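Section 5: Setting Up the Press and Taking the First Print

This section is for members who will use the Dranetti tabletop etching press in the Rerkside print room without a teacher beside them. It explains how to prepare the press, how to set the pressure, how to take a first proof and how to leave the press for the next person. It does not teach how to make a plate. For grounds and acids please read the section before this one.

Please read all of the steps one time before you start. Some of them must be done in advance, especially the soaking of the paper.

5.1 Before you touch the press

1. Write your name and your starting time in the press book.

2. Look at the bed from both sides. It should be in the center position, with the same length visible before and behind the rollers.

3. Check that both pressure screws are raised. The pointer of each gauge should stand at 0. If the last user has left the pressure on, raise the screws slowly, a half turn on the left, then a half turn on the right, until both are free.

4. Run your flat hand over the bed. You are looking for dry ink, grains of dust and small pieces of metal. Wipe the bed with a clean cloth and let it dry.

5. Turn the wheel one full turn in each direction with no pressure. It should move quietly and with equal resistance.

Note: A light clicking at the end of the bed travel is normal. It is the safety stop. A clicking in the middle of the travel is not normal, and you should stop and write it in the press book.

Caution: Long hair must be tied and loose sleeves must be rolled up. Take off scarves and necklaces. Never put your fingers between the bed and the roller, also when there is no pressure.

5.2 Preparing the paper

Intaglio paper must be damp when it is printed. Damp does not mean wet. If the sheet shines when you hold it against the window, there is still water on the surface and the ink will be pushed away from it.

1. Tear the paper to size. Leave a margin of 2 inches on all sides of the plate. Use the steel ruler and tear toward you, so the edge looks similar to the other edges of the sheet.

2. Mark the back of each sheet in pencil, in a corner. Do not use pen.

3. Fill the tray with clean cold water and put in the sheets one after the other. Heavy cotton paper needs 30 minutes. Thinner papers need less, and Japanese papers should not be soaked at all but only sprayed.

4. Lift each sheet by two opposite corners and let it drip over the tray.

5. Lay the sheet between two clean blotters and press with the palms from the center to the outside. Change the blotters when they feel heavy.

6. Put the blotted sheets under plastic until you need them.

Note: If you plan to print a full edition, it is more comfortable to soak the paper the evening before. Put the blotted sheets in a plastic bag, press the air out, and leave them flat under a board. The dampness becomes very even this way. Do not leave them in the bag longer than two days, or mold will come.

5.3 The blankets

The press has three blankets. They always lie in the same order, counted from the bed upward:

Sizing catcher - thin and smooth, directly on the paper
Cushion - thick and soft, in the middle
Pusher - woven and firm, on top, touching the roller

1. Move the bed completely to one side.

2. Lay the blankets on the bed in the order above, with their edges like small stairs: the catcher comes out the farthest, then the cushion, then the pusher. If all three edges go under the roller at the same place, the roller makes a jump and the plate can move.

3. Lower the roller only until it holds the blanket ends. Check that the blankets are straight. A blanket that is a little crooked at the start will be very crooked at the other end.

4. Fold the blankets back over the roller.

Note: When the catcher feels stiff, it has taken size from the paper and must be washed. Wash it by hand in lukewarm water with a little mild soap, do not wring it, and dry it flat. The spare catcher is in the drawer under the press.

5.4 Setting the pressure

This is the part where most people are unsure, and I was unsure too for a long time. There is no correct number which is good for all plates. The gauges only help you to make both sides the same and to find the same setting again tomorrow.

1. Put a blank plate of the same thickness as yours in the center of the bed. There is a box with blank zinc and copper plates on the shelf. Please do not use your own etched plate for this.

2. Lay one piece of damp test paper over it, then the blankets.

3. Lower both screws to the first line on the gauge. Always work in small steps and change from left to right.

4. Turn the wheel so the plate passes under the roller. You should feel a clear resistance when the roller climbs on the plate, but you should be able to continue with one arm.

5. Lift the paper and look at the mark of the plate. It should be equally deep on all four sides. If it is weaker on the left, lower the left screw a little. If the corners have cut through the paper, there is too much pressure, or the edges of the plate were not beveled.

6. When you are satisfied, write both gauge numbers in the press book together with the thickness of the plate and the name of the paper.

Caution: If you need two arms and your body weight to turn the wheel, stop. Do not ask another member to help push. Turn back, raise both screws and begin again from step 3. Too much force can bend the bed, and a bent bed cannot be repaired in our workshop.

Caution: Plates with sharp edges cut the blankets. All edges must be filed to a bevel before the plate goes on the press. This is also valid for plexiglass and cardboard plates, as far as the material permits it.

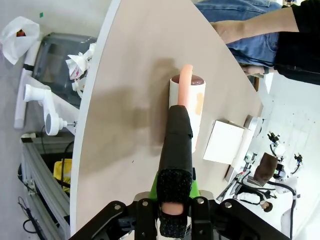
Vanida Mahasneh

5.5 Inking and wiping

1. Warm the plate on the hot plate at the lowest setting. You should be able to keep your finger on the metal without discomfort. Plexiglass and cardboard plates are not warmed.

2. Take out a small quantity of ink and work it on the glass with the knife. When it falls from the knife slowly in a short string, it is ready. If it is too stiff, add one drop of oil, mix, and look again.

3. Spread the ink over the plate with a card held at a low angle. Go in all directions, so that the lines are filled from every side.

4. Take off the surplus with the same card. Put it back to the side of the glass, you can use it again for the next print.

5. Wipe with a ball of stiff tarlatan, in circles and with light pressure. Then change to a cleaner ball. When you see the image clearly and the ground has a thin, even tone, you can stop.

6. For a brighter print, wipe one more time with the side of the hand or with a piece of thin paper held flat.

7. Clean the beveled edges with a rag around your finger. Do not forget the edge which is nearest to you, it is the one that most of us forget.

Note: Wiping is personal. Two printers with the same plate and the same ink will get two different prints. For an edition, try to always use the same number of tarlatan balls and the same order, and make a note of it.

5.6 Taking the proof

1. Place the registration sheet on the bed, under the clear film. The plate goes on its printed outline.

2. Lay down the inked plate. Touch only the edges.

3. Wash and dry your hands, or take paper fingers. Small folded pieces of card are in the tin beside the blotters.

4. Take one sheet from under the plastic and brush it lightly with the soft brush. This takes away loose fibers.

5. Lower the sheet on the marks, first the side near the roller and then the rest. When it has touched the plate, do not move it any more.

6. Cover with one sheet of tissue, then bring down the blankets one by one, and smooth each of them with the hand.

7. Turn the wheel slowly and without a stop. If you stop in the middle, there will often be a line across the print.

8. Let the plate come out completely on the other side. Fold back the blankets, take off the tissue, and lift the print by two corners.

9. Lay the print between fresh blotters and tissues under a board. Change the blotters after 10 hours and then once every day until the paper is dry.

5.7 If the print is not good

The lines are broken or gray: The paper was too dry, or the pressure was too low. Try a damper sheet first and only then change the pressure.

There are white spots: There was water on the surface, or a fiber from the paper. Blot better and use the brush.

The image is double: The plate or the paper moved. Check the stairs of the blankets.

The ink runs out of the lines in small feathers: The ink is too oily, or the pressure is too high.

The paper sticks to the plate: The paper is too wet or the ink is too stiff. Lift very slowly and breathe on the place where it sticks.

5.8 Leaving the press

1. Raise both screws to 0. This is necessary also if you come back after lunch. Felt that stays under pressure becomes hard.

2. Hang the blankets over the rail, each one separately.

3. Clean the bed and the glass first with vegetable oil, then with soap and water. Used rags go in the metal can with the lid and never in the paper basket. Oily rags can start to burn by themselves.

4. Move the bed back to the center.

5. Write your finishing time and anything unusual in the press book.

Revised Dec 10, 2025. The older sheet from June, which hangs still in some lockers, gives the blankets in the wrong order. Please throw it away.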